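Notes from the Sugawara open lab, June 2026

I went because the invitation said "home-ready." Villov has been promising a laundry helper since December, and I wanted to see one stop when it's told to.

Hiyori Sekiguchi ran the tour. She was frank about numbers, I'll give her that. The log on the wall had 343 folding runs on it, and 52 ended in a fault. Most were dropped cloth. Six were listed as "late stop," meaning the arms kept moving after the stop command. The delay was up to 3 seconds, which is plenty of time to catch a finger.

Itsuki Noguchi blamed a message queue in Avura, the control software. Old motion commands were still being played out after the stop came in. The fix is a separate line that cuts motor power directly. Fine, but why wasn't that there on day one? He said the first build was "for research use." So was the second – I asked.

I also asked to press the button myself in the middle of a run. No, for insurance reasons. A late stop with two arms working this close together is my main worry, and a table with a grill pan and a potted plant on it is a fair stand-in for a home. 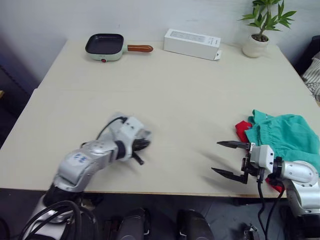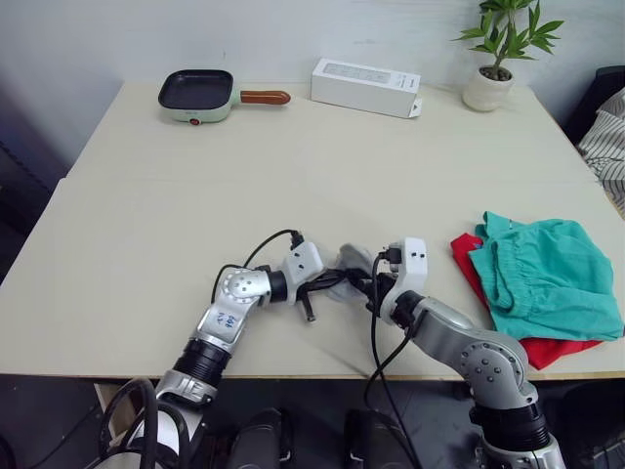
## Next stop: Onby

Smaller booth, one arm, and a red button they let visitors hit. I hit it twice. It stopped both times, which proves very little, but it's more than I got at Villov.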